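## Clearing the table at Alvarado House

The shared table on the second floor gets used for everything, and by the end of the day it shows. Joyce Rugemalira has taken over the house list this winter and asked us to run a short reminder about what goes where.

Dishes go back to the kitchen the same day. Plates sit on the low shelf, stacked by size. Chopsticks go in the tall jar by the stove, in pairs if you can find the pair – mixed sets are fine as long as both sticks are about the same length. Bottle caps and lids with no bottle go in the bowl on the windowsill. Joyce empties it at the end of each month, and anything left in it by then is thrown out.

Remote controls stay in the room with the thing they control. If you carry one to the table while you eat, carry it back. We replaced two last year and would like to skip that expense in January.
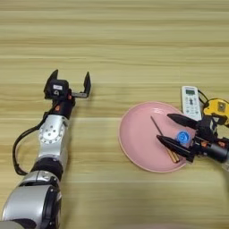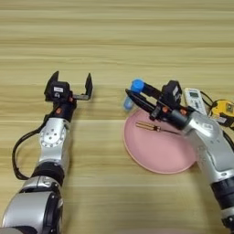 The tabletop itself needs very little. Wipe along the grain with a damp cloth and dry it with a towel from the second drawer. Please don't use the spray from the bathroom cabinet, which left a dull patch on the old Benden table downstairs. Hot pans go on the stove or on a trivet. There are trivets in the drawer under the toaster.

A few people asked about leaving craft projects out overnight. The answer is still no for the shared table, but the Randau room is open until 10 p.m. and has a long shelf along the back wall. Put your name on anything you leave there.

Lost items are kept in the box outside room 56. At the moment it holds a gray scarf, a set of measuring spoons and one lunch container with "Nerkthorpe" written on the lid. Changes to the list can go to Joyce directly or in the notebook by the front door.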